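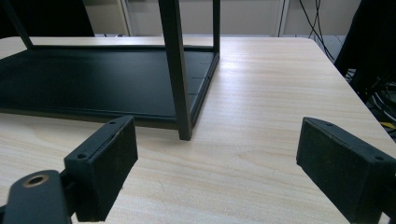

Los exámenes de ingreso del instituto Royer duran demasiado. Son 92 preguntas seguidas, sin pausa, y premian la resistencia. Quien corrige en casa, con las hojas sobre una mesa clara de veta suave, ve cómo empeora la letra al final. Yo partiría la prueba en dos mañanas -- aunque cueste más.

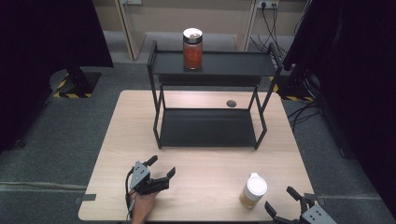 Una lectora de Clostard objeta que dos mañanas obligan a viajar dos veces. Tiene razón, y por eso pido sedes en cada comarca antes de agosto.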